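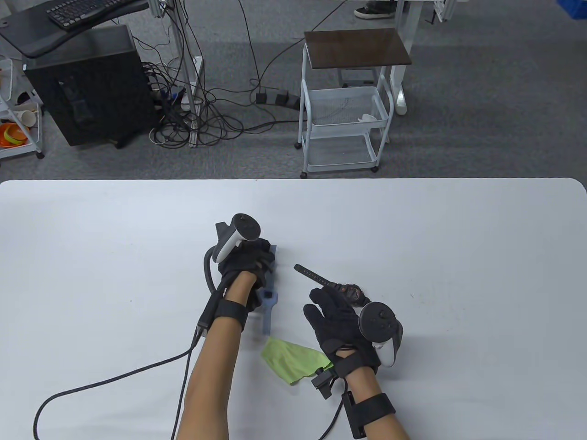
Black gloves over a white table, a light blue-gray plastic piece in the left hand

Statthorpe Kart Circuit – Frequently Asked Questions

Do I need a license to race?
Not for the Jullden Cup or for open practice. You do need one for the Potgieter Series, and the number goes on your entry form. Applications in progress are not accepted at sign-on.

How old do drivers have to be?
Cadets start at eight. Juniors move up at 13 and seniors at 16. Age is taken on the first day of the season, so a driver who has a birthday in June stays in the same class until the final round.

Can I bring my own kart?
Yes, for practice and for both championships. Hire karts are kept separate and never share the track with owner karts. If your kart has been modified, bring the engine papers with you.

How long is the season?
It opens in February and runs through October. There is no racing in August, when the pit lane is closed for surface work. Practice carries on, using the upper paddock entrance.

What does it cost to enter?
A Jullden Cup round is $190, which covers practice, qualifying, two heats and the final. Transponder rental is $20. Fuel and tires are not included.

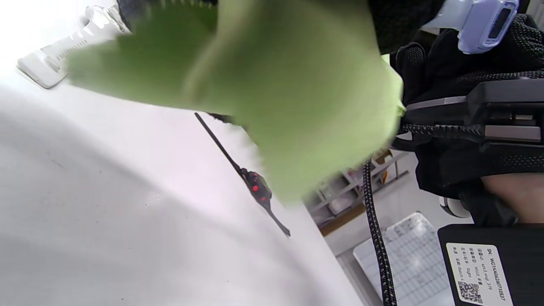

Entries made after the closing date are charged an extra $30, and we can only take them if the class has space. Payment is by card through the entry page. We no longer take cash at the gate.

Which tires are allowed?
One set of slicks and one set of wets per round, marked at scrutineering. Damaged tires can be swapped with permission from the scrutineer – bring the old one with you, still on the wheel if possible. Tire warmers and chemical treatments are banned in every class.

What should I wear?
A full-face helmet with a current safety label, a one-piece suit, gloves that cover the wrist, and boots that cover the ankle. Cadets must also wear a rib protector and a neck brace. Hoodies, scarves and loose hair are not allowed on track. We lend helmets and suits to hire kart drivers, but not gloves. 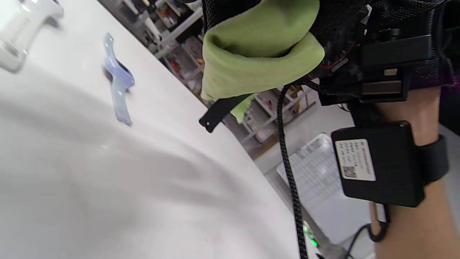 Black mesh glove with a lime-green fingertip cover

What time do I need to arrive?
Gates open at 7 a.m. Sign-on closes at 8:15 and the drivers' briefing is at 8:30. If you miss the briefing you start from the back of the grid in your first heat.

What happens if it rains?
We race. The clerk of the course declares the track wet or dry before each session, and once it is declared wet the choice of tires is yours. Sessions are only stopped for standing water or lightning. If a round is abandoned before the heats are finished, half of your entry fee is credited to your next round.

How are points scored?
Heats and finals both count, with double points for the final. Each driver drops their 2 worst rounds at the end of the year. A round you were disqualified from cannot be dropped.

How do I appeal a penalty?
Fill in the appeal form at race control within 30 minutes of the results being posted. Onboard video can be used if it shows the whole incident. Penalties for jump starts cannot be appealed.

Where do I park?
Trailers go in the Fila paddock, through the second gate on the left. Cars without trailers use the grass lot by the road. Overnight parking is allowed before a race day, but there are no hookups and generators must be off by 10 p.m.

Are dogs allowed?
In the grass lot and on the spectator bank, on a leash. Not in the paddock or pit lane.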